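Wiping Down the Kitchen Table (and Everything That Lives on It)
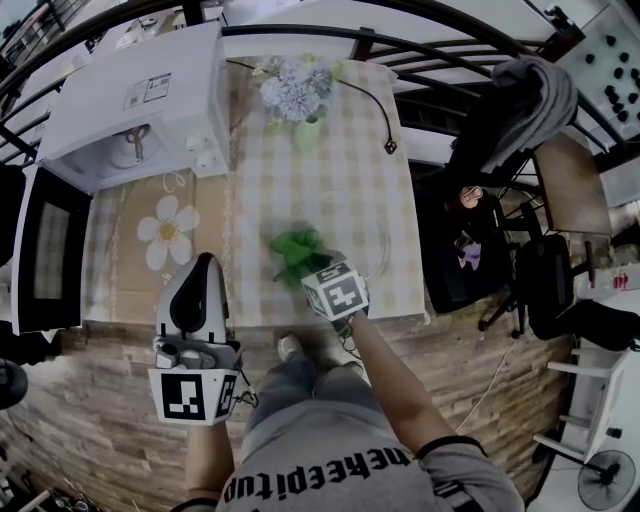

Green cloth out, checkered tablecloth on, microwave door open. Table day!

My kitchen table is also my microwave stand, my mail desk and the place where every cable in the house ends up, so it gets grubby fast. I used to clear the whole thing off every time and I hated it. Now I work around what's there, and the job takes me about 17 minutes, coffee included.

Start with the microwave. Open the door and look before you reach in, because things wander in there (mine had scissors on the turntable, and metal scissors are the last thing you want spinning around when you're heating soup!). Take out whatever doesn't belong, unplug it, then lift out the glass plate and wash it in the sink like any other dish. For dried-on splatter I heat a bowl of water with a few lemon slices for a couple of minutes before I unplug, leave the door shut while it steams, and then it all wipes off with a soft cloth. Don't forget the back of the knobs. Yuck.

Next, the mat. I keep one under the messy end of the table, a tan one with a big white daisy, and it has saved my tablecloth more times than I can say. Shake it out over the sink, sponge it with a drop of dish soap, and let it dry flat. If you roll it up damp it will smell, ask me how I know.

Checkered cloths are wonderful for hiding crumbs, which is good for company and bad for cleaning. I go over mine with a barely damp cloth, always toward me, and fold the cloth over when one side gets dirty. A bright one is easiest to find again when you put it down, and I crumple mine up and use it for spots too. Mine came in a pack from Pitosano and they've held up to endless hot washes.

Fake flowers collect more dust than you'd think. My hydrangeas in the little green glass vase get a blast from the hair dryer on cool, out on the porch, maybe once in October and again in spring. Rinse the vase while it's empty.

Last thing, loose cables. Coil them, put a twist tie on, and into the drawer they go.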